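Ticket 714: Success flag firing on nothing in sim kitchen demos
Project: Gasow
Queue: Data collection / simulation
Priority: Normal (was Urgent, was Low, was Urgent)
Opened: 25 Apr 2019
Status: Fix merged, re-check pending

Reported behaviour

Task is "take the broccoli out of the bowl". Operator drives the arm by teleop, the checker watches the object poses, and when the broccoli clears the rim the episode is stamped as a success and saved. In the last batch 32 episodes were stamped as successes. In 14 of them the broccoli never left the bowl. The policy trained on this lot has learned to approach the bowl, hover with great dignity and stop. Given what we fed it, I can't fault its reasoning.

What I tried first

Restarted the sim. Same behaviour.
Rolled the checker back to the version from before the counter was re-textured. Same behaviour, uglier counter.
Swapped the teleop controller for the spare, on the theory that a sticky trigger was closing the gripper early. The spare has a sticky trigger too, so that is now its own ticket.

Replayed the bad episodes one by one and paused each at the step where the flag goes up. They all stop in much the same place: fingers pointing down just over the contents, broccoli and capsicum still touching in the bowl. 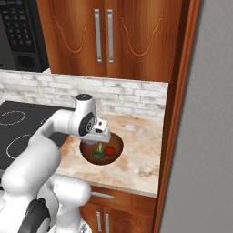

Leonidas Stergiou
Simulation support, Sirkberg

Colour me suspicious of the capsicum. The two vegetables spawn in contact, and the physics engine settles them during the opening steps of the episode. In the bad runs the solver gives the broccoli a small upward kick, it hops for a single step, and the checker (which only ever asked "is it above the rim height?") declares victory. The flag latches, so it doesn't matter that the thing drops straight back. Plotted the broccoli's height for all 14 and the spike is there every time.

The good episodes have the same spike in 9 cases, incidentally. Those operators carried on and did the job properly, so the label is right by accident.

Comment from Darius Kuusk

Can we just delete the capsicum? Wotex only asked for broccoli.

Reply from Leonidas

We can't. The clutter is in the spec, and the Guimarães group want the same bowl for their sorting task in July. Also I have grown fond of it.

Fix

Checker now ignores everything until the objects have settled, and wants the broccoli outside the rim radius and gripped – both, held for a full second. Latching removed. The 14 bad episodes are relabelled as failures and kept, flagged "no grasp attempted".

Still to do: re-run the checker over the older batches, retrain, and see whether the policy will lower itself to touching a vegetable. Darius has the retrain. Leave this open until he posts the numbers.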